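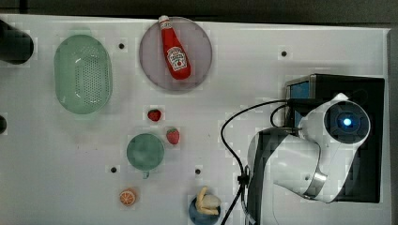

Small kitchen, big appetite

Give a child a colander and two strawberries and you may not see them again until teatime. I spent a Sunday among the play kitchens of Warville, and I came home wanting one of my own.

The best sets are full of things you'd find in any real cupboard. Elaine Barros, who has run the Prultwood toy library for 3 years and lends out 400 boxes of the stuff, is firm on this point. "They want what you've got," she told me. "If you drain the peas in a colander, they need a colander." 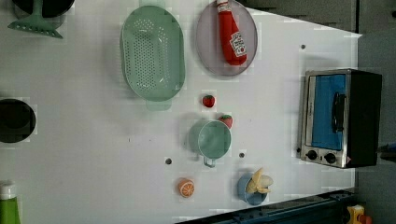 Mint-green spatula and colander, with ketchup close at hand.

And what a colander! Big, oval and covered in holes, it has been a boat, a hat and (for one whole afternoon) a bed for a bear. The ketchup goes on everything, strawberries included, and I have been served both together more than once.

Then there are the appliances. A toaster oven changes the game completely, as now there is waiting to be done, and small cooks love to tell you it isn't ready yet.
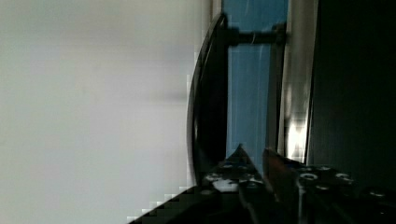
Elaine likes to let the children decide what's for lunch before anyone opens a box. Menus at Prultwood run from soup to birthday cake - quite often in the same pan - and the grown-ups are expected to finish their portions.

If you're starting from scratch, go for a pan, a spatula, a cup and a plate, and add the food as you find it. Charity shops are wonderful for this.
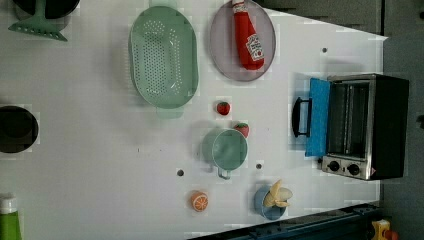 I'd leave it all out on a low table, too, where it can be got at before breakfast. My niece had me down for strawberry stew at 6.00, and I had seconds.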